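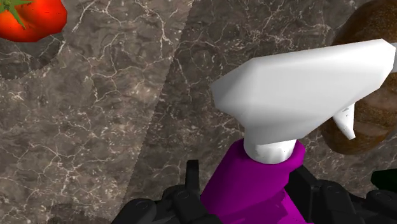
Noltis pauses kitchen tests after fault in grip force control

19 January 2020

The robotics company Noltis has stopped part of the test program for its kitchen assistant Mirkia. A fault in the software let the gripper close with more force than the set limit. No person was hurt, the company said in a statement.

The fault appeared at the company's test site in Braviseck, during a series of trials in which the robot arm must pick up household items from a countertop and put them in another place. The items include food and also cleaning products such as spray bottles. According to Noltis, 583 trials were done on the real arm before the work was stopped. In three of them, the gripper continued to press after it already had a firm hold of the item. One plastic bottle cracked at the shoulder and its contents ran over the work surface and into a cable channel.

The bottle contained only colored water, as is the rule for all tests on the site. The company admits, however, that the same fault with a real cleaning product next to food would be a serious safety matter.

Engineers first suspected the force sensor, which was replaced in August after an earlier complaint. The sensor was found to be in order. The cause was then traced to a change in the control software. When the arm lost contact with the sensor for a very short moment, the program used the last known value and did not open the fingers. In simulation this never happened, as the simulated sensor sends its signal without any interruption.

Noltis has now added such interruptions to its simulated kitchen and repeated the grasps there. The old software failed in 302 of the repeated runs. The new version, which stops the motor as soon as the signal is missing, is still being checked – the company did not want to give results before this work is complete.

The gripper was supplied by Marciniak, which confirmed that the mechanical parts were working as they should. The supplier has nevertheless advised its other customers to set a lower current limit in the motor itself, so that the protection does not depend on software alone.

Tests on the real arm will start again in roughly 10 weeks, at first with soft items only. Bottles and other closed containers will follow later. The planned demonstration of Mirkia for care homes is postponed, and no new date has been given.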